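Handbuch > Tisulico > Erste Schritte > Server einrichten und erste Schlacht

3. Deinen eigenen Server aufsetzen

So, das Spiel ist installiert, der Startbildschirm mit den Galeeren läuft, und jetzt willst du mit deinen Leuten spielen. Ich habe das inzwischen so oft gemacht, dass ich es im Halbschlaf kann, also gehen wir es einfach zusammen durch!

1. Öffne im Hauptmenü „Mehrspieler“ und dann „Eigene Partie“.
2. Gib der Partie einen Namen. Umlaute gehen seit dem letzten Patch wieder (danke, Omid Kermani, fürs Nerven im Forum).
3. Wähle die Karte. Für den Anfang nehme ich immer Pridport: ein Hafen, zwei Brücken, und man findet sich schnell zurecht.
4. Stell die Spielerzahl ein. Maximal sind 65 Plätze möglich, einer davon ist für den Spielleiter reserviert.
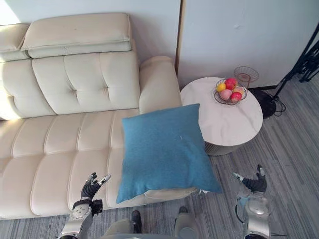 5. Trag unter „Port“ die 2559 ein und gib denselben Port in deinem Router frei. Im Menü steht er mit Tausenderpunkt, also 2.559, aber tipp ihn bitte ohne Punkt ein, sonst meckert das Feld.
6. Setz ein Passwort und klick auf „Starten“.

Hinweis: Wenn deine Freunde den Server nicht in der Liste sehen, lass sie den Filter „Ping unter 200“ ausschalten. Daran lag es bei mir fast jedes Mal.

3.1 Fraktionen und Startgold

Zur Wahl stehen das Haus Bhatt und die Brindus-Söldner. Bhatt hat die besseren Bogenschützen, Brindus die dickeren Schilde – und ja, ich spiele Brindus und bin da völlig parteiisch.

1. Drück im Wartebereich F2 und wähl deine Seite.
2. Verteil das Startgold auf Waffe, Rüstung und Pferd. Das Pferd kannst du dir auf Pridport sparen, auf den Brücken bleibst du damit nur hängen.
3. Speicher die Ausrüstung auf einem der 9 Plätze.

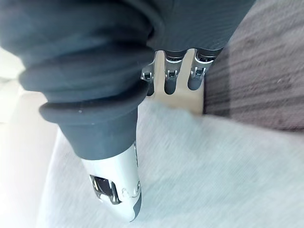 4. Bestätige mit „Bereit“. Sobald alle so weit sind, läuft der Countdown.

Achtung: Wer während des Countdowns die Fraktion wechselt, verliert die nicht gespeicherte Ausrüstung! Mir ist das schon dreimal passiert, und jedes Mal stand ich im Hemd auf der Brücke.

Die Befehle für den Spielleiter (Kicken, Pause, Wetter) findest du in Abschnitt 4. Den hat Firouzeh Dehghan geschrieben, und sie erklärt auch, wie man Nebel einschaltet.

Fragen zum Handbuch: Mahnaz Yazdani, Kontaktformular | © Tisulico-Fanhandbuch | Nach oben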